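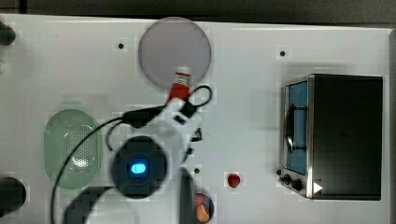
Fig. 1. Arm over the demo table, with the toy toaster oven at right.

Course handout: visit to the Drasov lab, January

Group 7 meets at the side entrance. Bring the signed safety sheet and closed shoes. Coats and bags stay in the hallway.

The visit runs in 2 parts. Irfan Chong opens with a short talk on how the tabletop station is set up and how tasks are written down before anyone moves the arm. Urho Laaksonen then leads the demonstration and takes questions at the end.

Terms to know before you come

Workspace: the part of the table the arm can reach.
Overhead view: shows where things lie on the table, but a tall part of the arm can hide what is under it.
Wrist view: moves with the gripper. Good for judging the last bit of an approach, poor for finding things across the table.
Episode: one attempt at one task, from start position to stop.

The station software is called Entili. It stores each episode with both views and a line of text naming the task. The lab's current set has 132 episodes, and 48 of them were set aside for testing. We will use the same split in the second assignment. 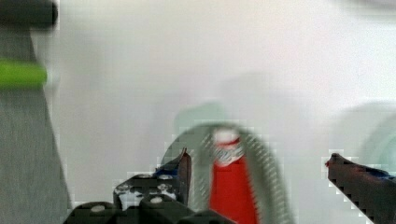
Why is a wrist view used if there is already one from overhead?
The gripper and arm often cover the object from above just when the fingers are about to close, and the wrist view still shows the space between them.

What to hand in

One page on a single episode from the demonstration. Name the task, say which view helped you more at each stage, and note one point where you could not tell what the arm was doing. Sketches are fine. Stay behind the floor line while the arm is powered.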